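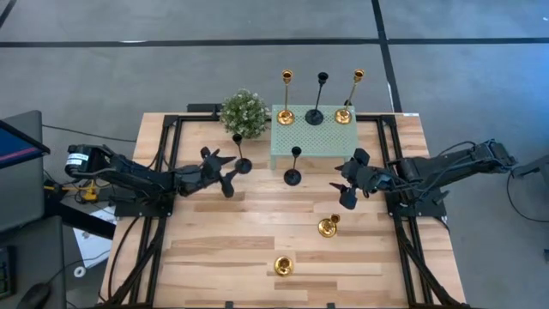

About us

Prukau is a small workshop that gathers examples for learning systems. We sit at a table with a pair of robot arms, guide them through an everyday job, and record every movement and every camera view as we go. Do that often enough, with enough variety, and a system can begin to pick up the job for itself. We love this work and we'd like to tell you a bit about it!

We started in April with one table and a box of kitchen spoons. Now we have 2 tables, a proper shelf for our props (at last) and a library of 3,976 finished examples, all of them steered by a person from start to end.

Our current set is called Lambert, and it is all about tidying and arranging things for the home. Candlesticks have turned out to be a favourite with the whole team. They are tall and thin, they tip over if you nudge them, and a shiny brass one looks quite different to a camera than a plain black one does. Some go up on a stand, some stay down on the table, and the arms may have to share the work or keep out of each other's way. Lambert stands at 917 examples so far, and we add to it most days.

How we work

Each job gets a short written card: what goes where, and what counts as done. Before every take we move the pieces about, swap a tall holder for a short one, or shift the plant. A system that has only ever seen a tidy row learns very little about untidy ones, so we try hard not to fall into habits. After 200 takes of the same job the person steering has a rest from it and somebody else takes over — different hands make different choices, and we want those in the set too.

We keep the fumbles. If a holder slips and gets picked up again, that take is marked as a recovery and stored with the others. Some of our most useful examples are the ones where things went a bit wrong and were put right.

Everything is then watched through by a second person, who checks the start, the finish and the label. We do this by eye, and yes, it's slow, but we've come to enjoy it (you notice all sorts of things at half speed).

Who we work with

Our sets go to research groups and small firms, and we are always glad to hear from people with an odd job they'd like to see tried. Folding, stacking, sorting, laying a table — send us a note and tell us what you have in mind.

Recent

Brastido: first takes from our cutlery set
Curkano, our labelling tool, now shows two views side by side
How we write a job card
Open afternoon at the workshop, Fri 21 October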